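Chapter 11
When the Gripper Closes on Nothing: Faults in Simulated and Physical Picking

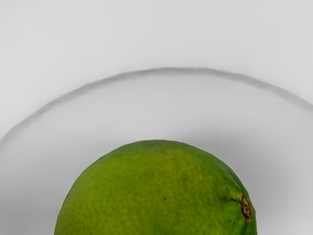

Figure 11.1 Simulated view of a lime in a white bowl, seen from above.

A picking system can fail while every part of it reports that it is healthy. The motors answer, the camera delivers pictures on time, the controller raises no alarm, and the task is still not done. Failures of this kind are harder to deal with than a blown fuse or a broken cable, and they form the subject of this chapter.

The chapter opens with a case from the Norer training cell, a teaching installation in which students develop a picking routine in simulation before it is released to a physical arm. The task is a simple one. The arm must find a single fruit in a shallow bowl, lift it, and place it in a tray. Figure 11.1 shows the fruit and bowl used in the simulated version. The small dark stem scar toward the right of the lime will be of interest in Section 11.3, where the choice of a grasp point is discussed.

The Norer Incident

The routine was written by Rui Brandão and reviewed by Kenna Rennie, who was then responsible for release to the physical cell. It had passed all of its simulated trials. During the first supervised session on the arm, the gripper went down beside the fruit, closed, and pressed the side of one finger against the inner wall of the bowl. The controller read the resulting force as a successful grasp. The arm then rose as instructed, carrying the edge of the bowl with it. The bowl tipped, slid from the finger, and broke on the floor outside the marked working area.

There were no injuries. Alfie Bloxham, the session supervisor, pressed the emergency stop after the bowl had fallen, and the arm came to rest in the normal manner. The cell remained closed for three days while the records were examined.

The written review, prepared by Rhona Chisholm, identified two faults. Neither would have caused the event alone.

The first was an error of position. The camera above the physical cell had been removed for cleaning and put back at a slightly different angle. The calibration file was not updated. The routine therefore placed the fruit 20 millimeters from its true location, a distance large enough for the fingers to miss it on one side.

The second was an error of judgment in the grasp check. The routine asked only whether the fingers had met resistance. In simulation, the fingers had always been lowered over the fruit correctly, and the only object they could meet was the fruit itself. The check had never been tried in a case where the answer should have been no.

What the Simulation Could Not Show

It is tempting to conclude from such a case that simulation is of little use. The review did not take that view, and neither does this book. The simulated trials showed that the routine could find a green fruit against a pale bowl and plan a path to it. They were not designed to show what would happen if the camera moved, and no one had asked them to.

A trial answers the question put to it. When the position of the camera, the lighting, and the shape of the bowl are held fixed, a long series of successful trials repeats much the same evidence. Rory Cairns, who later rewrote the test plan for the cell, introduced deliberate faults into the simulated trials: a shifted camera, an empty bowl, and a fruit resting against the wall. The original routine failed in all three conditions.

Readers who have completed the Ullaren exercises in Chapter 2 will recognize the method. It is known as fault injection, and it is treated in full in Section 11.4.

Terms Used in This Chapter

Fault: a condition in a part of the system that differs from what was intended, such as an outdated calibration file.

Failure: the point at which the system does not do what is required of it.

False grasp: a report that an object is held when it is not.

Safe state: a condition in which the system can remain without causing harm. For the Norer arm, this is a full stop with the brakes applied. A stop with an object raised above the floor requires separate treatment.

Section 11.1 begins with the false grasp and the sensors commonly used to detect it. Students should have their calibration notes from the previous chapter at hand.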